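About Us – Rullach Toy Library, Wosbridge

Borrow a toy, play with it, put it back in its box, bring it home to us.

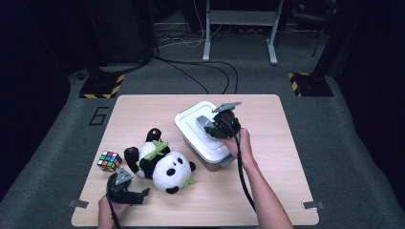

What kinds of toys can families borrow?

Puzzles, soft toys, building sets, board games, dress-up clothes and outdoor things, for babies right up to teenagers. Most loans are for 2 weeks, and you can renew as long as there isn't a waiting list.

Rullach started with one shelf in a hallway and a notebook on a string. We now have 2656 items in the catalog (we hit 2000 in December and ate a very large cake), and there is still nothing we enjoy more than watching a child go quiet in front of the shelves while they decide. Some of them take an hour! That's fine. Bring a snack.

We love puzzles here. Twisty cubes go out scrambled and come back scrambled, mostly, and every now and then one arrives solved with a proud note tucked beside it. Those notes go up on the wall by the desk. If you're stuck, ask for the folded guide with the yellow cover, it's much easier to follow than the one that comes in the packet.

Soft toys are the other big favorite. Bears, pandas, rabbits, one enormous octopus that needs its own seat in the car. Each one is washed between loans, and anything with a sash, a hat or a little sewn-on piece gets checked by hand and mended if a stitch has gone. We keep a drawer of spare ribbon and button eyes for exactly this, and people keep adding to it, which is lovely.

Then there are the boxes. We are a bit passionate about boxes. Plastic ones with proper lids stack well and keep the dust off, and a contents card inside the lid means you can see at a glance whether all the pieces are there. Please count small parts before you leave and again before you come back. If something is missing, just tell us! It usually turns up under a couch, and we can leave a space on the card until it does.

Tidying is part of the fun at our play mornings too. Doors open at 9, the carpet fills up fast, and toward the end we put on the packing-up song and everybody hunts for the right box. Even the toddlers get into it, though they do like to take things out again.

Iida Kinnunen runs the desk and the catalog and is the person to ask about birthday bundles, toys for a visiting grandchild, or something you remember borrowing years ago and would love to see again. She can often find it.

Our rooms are in the Jakubowski Building, one floor up, with an elevator and plenty of space for strollers. Families from Ralidstead are very welcome and can join on the same card as Wosbridge residents. Membership forms are at the desk.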